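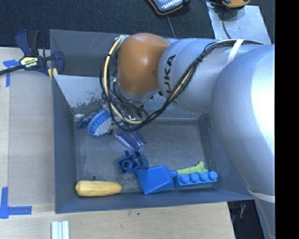
scrubside

Joined: June
Posts: 83

Brush for a metal bin, and do the dark patches come off?

I have taken over the cleaning side at Momby, where we sort mixed household goods, and I'd like some advice on brushes. The bins are the big grey metal kind with tall sloping walls. The floors are scratched all over, and the lighter panel that slopes down at the back has dark, uneven patches along the lower part. Some of that is clearly wear. I can't tell how much of it is dirt sitting in the scuffs.

We use whatever brushes are in the cupboard, mostly the blue oval one with white bristles through the middle and blue toward the outside. It is comfortable to hold, but I find the head too wide for getting down where the floor meets the wall.

What I want to know:

Is an oval head the wrong shape for this job?
Does the bristle colour mean anything, or is it decoration?
Is there a cleaner that will lift the dark marks without making the metal look worse?

I don't need it to look new. I need to be able to say it is clean.

----------

tinlid
Posts: 1,336

Quote:
Is an oval head the wrong shape for this job?

For the floor, no. For the edge where the floor meets the wall, yes. The curve of the head rides up the slope and you end up cleaning a strip above the corner and another strip out on the floor, with a line of grime left between them. Get a narrow grout brush for the edges and keep the oval for everything else.

As for the marks, wipe a patch with a white cloth and warm water with a bit of dish soap. If the cloth goes grey and keeps going grey, you have dirt. If it goes grey a few times and then stays white while the patch is still dark, you have wear and you can stop scrubbing.

----------

paddock_lane

Agree on the narrow brush. I'd use a deck brush with a long handle on the floor though. Leaning over a tall wall with a hand brush gets old very quickly, and the slope means you're pushing away from yourself with no weight behind it.

Bristle colour: on some brushes the two colours are two different stiffnesses. On a lot of them it's the same bristle in two dyes. Press your thumb into the middle and then into the edge. If they feel the same, they are the same.

----------

scrubside

Thanks both. I tried the thumb test on the ones in the cupboard. One has a softer centre, and on the others I couldn't feel any difference at all. They were bought at different times, so they may not even be the same make.

The long handle is a good thought. We have one for the yard but it has been used on the concrete and I don't want that grit going anywhere near the bins.

----------

kettlebyrne

Please don't put the yard brush in there. That's one way a bin floor gets scratched in the first place. A bit of sand held in the bristles will do more damage than the bristles ever will. Same goes for the hand brushes – if one gets dropped on the ground, rinse it before it goes back on metal.

On cleaners, I've been using Prodik degreaser on metal shelving and it is fine. It comes as a concentrate and I mix it weaker than the label says for a weekly wipe. It took off the black rubbery marks. It did nothing at all for the places where the surface itself had worn.

----------

tinlid

Quote:
I mix it weaker than the label says

I wouldn't pass that on as advice. If it's too weak you're spreading grease around, and then somebody adds more next time to make up for it. Follow the label, rinse it off and dry it. The drying matters more than the product. Water left in scratches is where your next dark patches will come from if the metal is a type that marks.

scrubside, do you know what the bin is made of? Galvanized, stainless and painted steel all want different handling.

----------

scrubside

I don't know. The label is gone if it ever had one. The panels don't all match either. The left wall is a smooth blue-grey and the sloping one at the back is lighter and reflective. I had assumed they were the same metal with different amounts of wear, but I'm less sure of that now.

----------

paddock_lane

Could be one is coated and the other is bare. Try a fridge magnet on each and see if that tells you anything. It won't settle it, but it will narrow things down.

Until you know, leave out anything acidic and anything with bleach in it. Plain soap won't hurt any of them.

----------

harbourless

I'll disagree with most of this thread. Scuffing on a bin that has things dropped in it all day is normal and I wouldn't spend an hour on it. Sweep it, wipe it, move on. We had a supervisor who wanted every mark gone, and people ended up going at the walls with scouring pads. The marks went and we got a patch of fine scratches the size of a dinner plate, which then held dirt better than the original scuff did. A year later that was the worst looking spot in the place.

What are you putting in the bins? If it's all packaged goods I don't see why it matters.

----------

scrubside

Not all packaged. It's a mix of household things, and some come in loose, cleaning brushes included. A dirty bin marks them, and a white bristle shows every bit of it. We have sent out brushes that looked used when they weren't. That's how this landed on my list.

----------

harbourless

Fair enough, that changes it for me. I'd still keep scouring pads out of the building.

----------

kettlebyrne

Quote:
some come in loose, cleaning brushes included

Then I'd make sure the brushes you clean with can't be mixed up with the ones being sorted. If you're cleaning with a blue and white oval and there's a blue and white oval among the goods, sooner or later one will go the wrong way. We wrap red tape around the handles of ours. It peels eventually and you have to redo it, but it is cheap.

----------

tinlid

Tape holds water underneath and goes slimy. Buy your cleaning brushes in a colour you never stock. Nuvetti do a plain yellow hand brush with a square end, and the square end would sort out your corner problem as well. I've had 2 of them for a long time and the bristles haven't splayed yet.

----------

kettlebyrne

Ours dry upside down on a rack and the tape is fine. But yes, a different colour is the tidier way to do it.

----------

paddock_lane

Seconding yellow. I had the Nuvetti and thought the handle was too thin with gloves on. The one from Harb is chunkier, although the bristles are softer and it takes longer to shift anything stuck. Depends on your hands, I suppose. Try both if the shop will let you hold them.

----------

scrubside

Update for anyone following. I did the white cloth test along the lower part of a back panel with warm soapy water. The cloth came up grey the first few times and then stayed clean. The patch got lighter and less streaky but it is still there, so some was dirt and the rest is the metal. I'm leaving it at that.

The magnet stuck to everything I tried it on, which I gather rules out less than I hoped.

I bought the square-ended brush in yellow. It does get into the edge. I found it easiest to pull it along the corner toward me and then wipe with a cloth, as the bristles leave a line of wet grit behind that dries exactly where you started. The oval brushes have gone back to general use at the sinks.

Routine for now is to take everything out, dry sweep the floor, wash the walls from the top down, do the edges, rinse, then dry with an old towel. I give it the degreaser at label strength when there are rubbery marks and otherwise only soap.

----------

tinlid

That all sounds right. Sweep before any water goes in, always.

One thing to add – run the towel along under the rim of the front wall if there's any kind of lip. Water collects there and runs down later, and you'll think somebody splashed it.

----------

harbourless

How long does the whole thing take you?

----------

scrubside

Longer than I'd like, mostly the drying. I've started doing the back panels one day and the floor and front the next, and that fits around the sorting better. The floor still gets swept every day.

----------

mossgreen3

Joining in from the paint side of things, I saw this in the sidebar. Has anyone put a liner in a bin like this? We use a rubber mat on a scratched metal bench and it has saved us a lot of scrubbing. You lift it out and hose it off.

----------

paddock_lane

I've tried a mat in a bin with sloping sides. It curled at the edges within a few weeks and small things slid under it. On a flat bench I think it's a good idea. You'd need it cut very close to the walls, and then it's a nuisance to lift.

----------

kettlebyrne

Black rubber can also leave marks of its own on lighter goods. If you go that way, get a pale one and test it with something white first.

----------

scrubside

I'll hold off on the mat. I might ask for an offcut and leave it in a corner for a while to see if it marks anything. If it does well I'll start a new thread on it.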